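# Setting up the Piton hand gripper without losing a weekend

Tested on the version Karkilby was shipping in October. The printed leaflet is two pages long and one of them is the warranty.
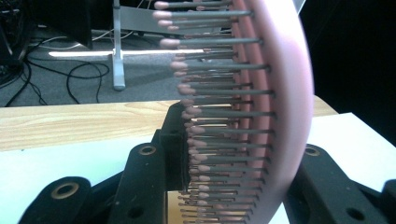
The Piton is a hand-held gripper for recording grasps you'd later like a robot arm to copy, and the job for today is getting it to close on awkward objects at a sensible pressure. Foam blocks are what the leaflet suggests, and everything grips a foam block. Use something with give and gaps instead. A paddle hairbrush does nicely: with the flat black finger up against the bristles, the pins with their little pink ball tips make you think about where you're squeezing.

## What to do

1. Charge it fully. The light goes green well before it's finished, so leave it another hour.
2. Open Nkuna, the recording app, and set the force limit to **131**. The default is 288, presumably chosen for walnuts.
3. Close the fingers slowly on your object and hold for 2 seconds.
4. Lift, tilt, put down. If it slides, raise the limit a little and try again.
5. Save the setting under a name you'll recognise. Mine include "brush", "brush new" and "brush new REAL".

## If it won't settle

Khurram Shaikh at Gullau, who sell the spare finger pads, told me to wipe the pads with a damp cloth before blaming the software. Annoyingly, he was right — it took around 2 minutes.

Recalibrate after any change of pads. The menu is under Tools, then Other, then Other again.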